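Wivtonについて

Wivtonは、ロボットアームを使った手作業の自動化に取り組む会社です。床面積350平方メートルの作業場を一つ持ち、開発も見学対応も同じ場所で行っています。社内ではこの作業場をBrusenaと呼んでいます。

事業内容

小型アームの制御ソフトウェアの開発と、作業台の設計・貸し出しを行っています。扱う対象は、形がそろわず、つぶれやすいものが中心です。造花、紐、布、薄い包装材などの依頼を多く受けています。主な製品は、双腕作業台向けの制御ソフトウェア「Grestex」です。

見学と公開日

Brusenaでは年に二回、作業場を一般に公開しています。2020年10月3日の公開日には78名の方にお越しいただきました。内容は花を花瓶に生ける作業の実演で、一回60分、説明と質疑の時間を含みます。造花を使い、緑色の天板の上で二本のアームを動かしました。

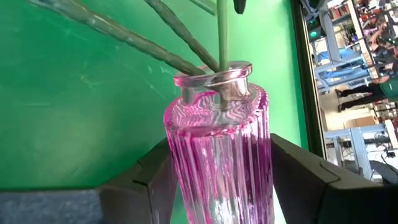

ピンク色のガラス花瓶と茎。手首側のカメラから

花を題材に選んだのは、見学の方に作業の難しさが伝わりやすいためです。茎は太さも曲がり方もまちまちで、葉は重なり、花瓶の口は広くありません。つかむ位置が少しずれると、茎の先は口から外れます。実演では途中でアームを止め、つかみ直しの手順も説明しました。

質疑では、生花でもできるのかという質問を多くいただきました。生花は茎が折れやすく、水も使うため、現在は別の作業台で試験をしています。公開日にはお見せしていません。ほかに、アームの速度、停止ボタンの位置、作業台を置くのに必要な広さについてのご質問がありました。 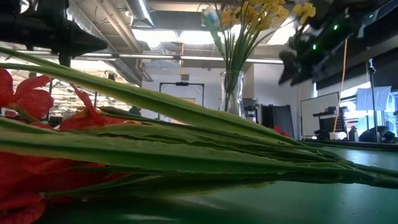
速度については、公開日は通常の開発時より遅く設定しています。動きを目で追えることを優先した設定で、希望があれば回の終わりに通常の速度もお見せします。作業台のそばに立つ位置は担当者がご案内します。

作業台について

作業台は黒いアルミフレームで天板を囲み、左右にアームを取り付けた構成です。天板は交換でき、実演では緑色のものを使いました。設計は協力会社のMcKinnonと共同で行い、図面の改訂は当社が管理しています。貸し出しの際は、組み立てと初期調整に担当者が伺います。

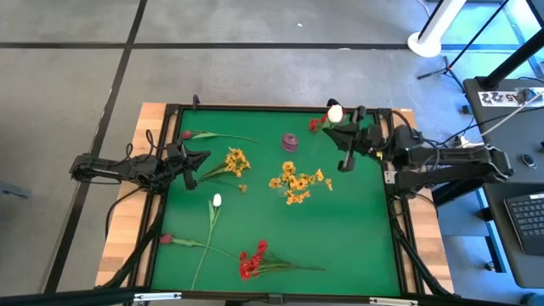

緑の天板と左右のアーム。右のグリッパーに白いチューリップ

動作の記録は社内で保管し、制御ソフトウェアの改良に使っています。花の作業ではこれまでに562回分の記録がたまりました。うまくいかなかった回も消さずに残しています。

見学のお申し込み

次の公開は11月を予定しています。学校や団体での見学は公開日以外でもお受けしますので、希望日と人数を添えて問い合わせフォームからご連絡ください。床にケーブルを通している箇所がありますので、かかとの低い靴でお越しください。見学は無料です。駐車場はありません。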